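Thu 11 January

Cold again, and gray until lunch. Did the bins, paid the water, then gave the rest of the day to the keys, which have been on the list in the hall since May.

I have been putting off the keys because every place I have lived or worked has left me some, and they all went into the same coffee tin. Clondulport gave me a set for the front and a set for the yard and never asked for either one back. The storage unit at Storside had two padlocks. Then there are the bike locks, the old mailbox, the suitcase that went to the dump without its key. The tin weighed 315 grams on the kitchen scale before I took anything out, tin included. No idea why I weighed it, but I wrote it down so there it is.

The plan was simple enough. Get rings, get colored covers, and give every key that still opens something its own ring and its own color. Yellow is for house keys. I decided that first because yellow is the one I can find at the bottom of a bag.

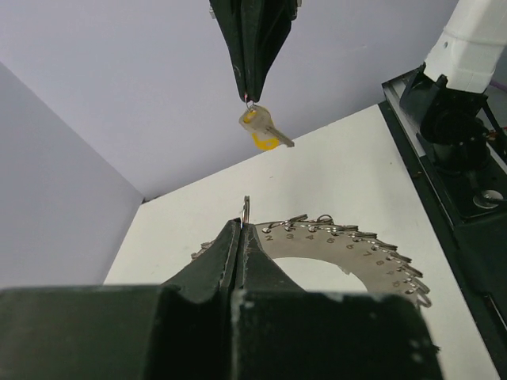
What goes where

Yellow - house, front and back.
Blue - shed and the side gate.
Green - the Irnuvley place, until the lease is up.
No cover - anything I can't identify. These go in an envelope with the date on it, and if I haven't needed one in 12 months they go to scrap.

I did think about red for the car but the car key has a fat black head already and no cover would fit it. Left it alone.

The rings I got at Iordache, the hardware store by the bridge. They sell split rings loose out of a drawer, thin ones, and the man tipped them into a paper bag. Good price. The trouble with loose rings is that they don't stay loose. They work into one another, and once they have, you pull one up and half the pile comes with it. I spent more time getting rings off other rings than I did putting keys on them. Shaking doesn't help. Picking one from the edge and turning it slowly does, most of the time.

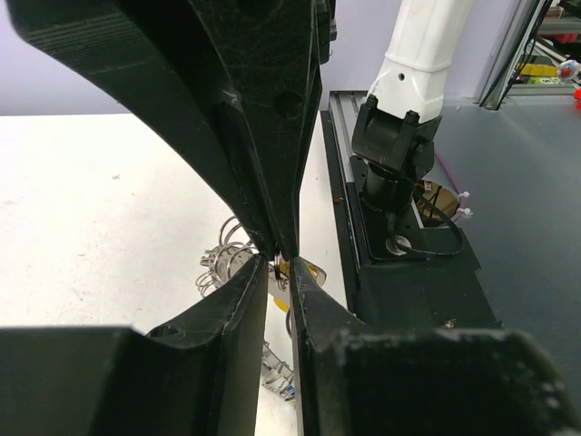 Stopped at 2 for soup and bread. Phoned the dentist while it heated and moved the cleaning to the afternoon, as I never get there on time in the mornings.

My thumbnail is sore. The thin rings open easier than the thick ones but they still have to be held apart while the key goes around, and by the sixth key I was using the edge of a butter knife. One ring bent and wouldn't close flat again, so that went out. The covers were easy. They stretch over the head of the key and the hole lines up by itself if you get the right side facing you. I got one on backward and had to peel it off.

Thought about where the spare rings should live. A jar would only turn them back into a lump by spring. Strung along a bar they stay in some kind of order, and the ones bunched at the end can be slid off one at a time, at least in theory. Small clips can go on the same way, and any colored piece not in use.

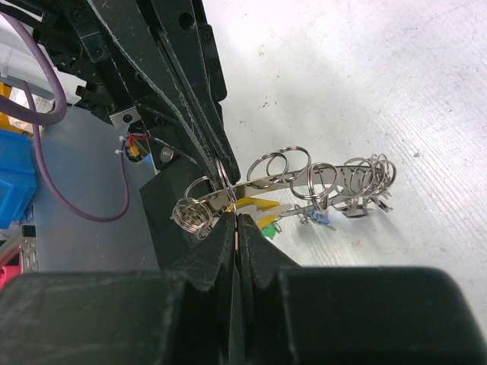

Still have to test the side gate key. It looks right but there are two in the tin with nearly the same teeth, and it was getting dark by then and I didn't want to go out and stand there in the wind. Tomorrow, before the store.

Finished at 6 with the envelope fuller than I expected. Rinsed the tin and it is drying on the rack. It still smells of coffee after all these years.

Eggs for supper. Need lamp oil, stamps, and more blue covers.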